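Home Docs Data cards Community Search

# Onitz Tabletop: good practice notes and data card

Welcome, and thank you for reading the card before downloading anything - it saves everybody a good deal of back and forth. The set holds 1,303 episodes of two-arm tabletop work, gathered by the Brunder group over one long July and a little of the month after. We wrote these rules for ourselves first, on a sheet of paper taped beside the door, and then other groups kept asking for them, so now they live with the data.

## What's in the release

- `episodes/` - one folder per episode, with joint states and video
- `tasks.csv` - the 22 task prompts, worded as the operators heard them
- `rejects/` - episodes that broke a rule below, kept with a short note on which one

Please do look in `rejects/`. It's where we learned the most, and a policy trained without ever seeing a bad approach can be surprisingly brittle near the middle of the workspace.

## Rules we ask contributors to follow

1. Hands stay out of the cell while the arms are powered. If something rolls away, stop both arms, wait for the hold light on the console, and then reach in.
2. Both arms go to the rest pose before an episode starts and again after it ends. Trim the video later if you like, but don't skip the pose.
3. When the grippers work close together, one arm leads and the other waits. Say out loud which one leads, and write it in the log.
4. Check the cable hoses through the full reach of the task before you record. A hose that is fine at rest can pull tight on a long stretch.
5. Leave ordinary clutter in if it belongs to the setup, but don't move it halfway through an episode.
6. Retire an episode the moment you feel tempted to explain it away. We have all done it, and the notes never read well afterward.

## Workspace

The two arms share a front rail and reach in toward the middle, so most tasks bring the grippers near each other sooner or later. Soft items such as the gray cushions are good for practicing rule 3, and new operators at Onitz spend their first morning on them.
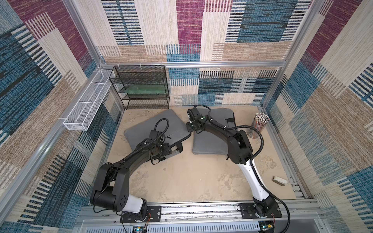
Tasov wrote to us that rule 3 is too strict for folding tasks, where "both arms really do have to move at once or the cloth just slides," and asked for an exception. We think that's fair. Version 2 of the rules will allow joint motion if the pair has been rehearsed at half speed and the log says so.

## Known gaps

Lighting was changed partway through collection and we didn't mark the exact episode, for which we're sorry. The Li converter reads the joint states well but drops the log notes, so please keep the original folders too.

---

Questions and corrections: open an issue on the project page
© Onitz and contributors | Back to top

We use cookies to remember your settings. Accept | Manage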